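5.2 Loss of grip force during bimanual bag handling

The most common fault in the second collection period was a slow loss of holding force in the right gripper. It did not trip any alarm, and for the first weeks we took the resulting failures for policy errors. This section describes how the fault showed itself, how it was traced, and what it did to the data already recorded.

The affected task was bag packing. An open paper gift bag stands near the center of the work surface, and the two arms must steady it, load items from the surrounding surface, and then lift it by the handles. Of the tasks in our set it puts the longest continuous load on the gripper motors, as one side often keeps hold of the rim while the other fetches. Paper bags also give very little warning. A plastic basket that is held too weakly slides in the fingers and the operator can see it going. A paper rim stays where it is until the bag is pushed, and then the whole bag turns or tips.

The first reports came from Itzel Zamudio, who was operating the cell in March. She noted that the bag "walked" to the left late in long sessions and that she was correcting for it without thinking. Similar notes appear in the logs of two other operators. None of them stopped a session over it. The operator guidelines at that time asked for a stop only when an item left the work surface or an arm touched a wall, and a drifting bag met neither condition.

Figure 4 shows the cell with both grippers at the bag opening. Item positions were changed between episodes; the enclosure, the base plates and the wrist brackets stayed fixed.

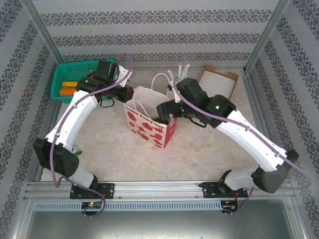

Figure 4. Bag packing task. The left and right grippers are at the upper edge of the gift bag, with the basket at the back left and the open cardboard box at the back of the surface.

5.3 Tracing the fault

We first suspected calibration. Zane Org repeated the hand-to-hand calibration on both arms and found no offset large enough to explain the drift. Swapping the bags for a fresh batch made no difference either. The policy was then taken out of the loop entirely: the right gripper was closed on a force gauge and left to hold at the commanded value for the length of a normal session.

Under this test the measured force fell steadily after the first several minutes, while the reported motor current stayed flat. The left gripper held its value. When the two gripper motors were exchanged, the fault stayed on the right side, which ruled out the motor. Uldis Venckus then found that the right driver board had been shipped with an older version of the Pelter firmware. In that version a thermal limit scales down the output once the driver warms up, but the current reported to the host is the requested value and not the delivered one. Our monitoring compared requested against reported current, so the two always matched.

The board was reflashed on a Thursday and the hold test repeated the same evening. The force stayed within the normal band for the full session. We have since run the test on both sides at the start of each week.

5.4 Effect on the recorded data

By the time the fault was found, 1,850 bag packing episodes had been recorded. Driver temperature was logged in all of them, which allowed us to estimate when the limit was active. It was active for at least part of the holding phase in 1,037 episodes. Most of these were still marked as successes, because the operators had compensated by pressing the bag from the left or by regrasping.

We considered dropping the affected episodes. Maarja Laur argued against it on the grounds that regrasping is useful behavior that rarely appears in clean demonstrations. Borislav Radonjić's concern was that a policy trained on them would learn to push from the left even when the right grip was sound. We trained one policy on each version of the set. The policy trained on all episodes did push from the left more often, and tipped the bag in 4 evaluation runs where the grip force was normal. The policy trained on the reduced set tipped it in none, but recovered poorly after a missed grasp.

The released set keeps all episodes and adds a flag for those in which the limit was active — users can filter on it as they see fit. The gripper force recorded in flagged episodes should be treated as a commanded value only.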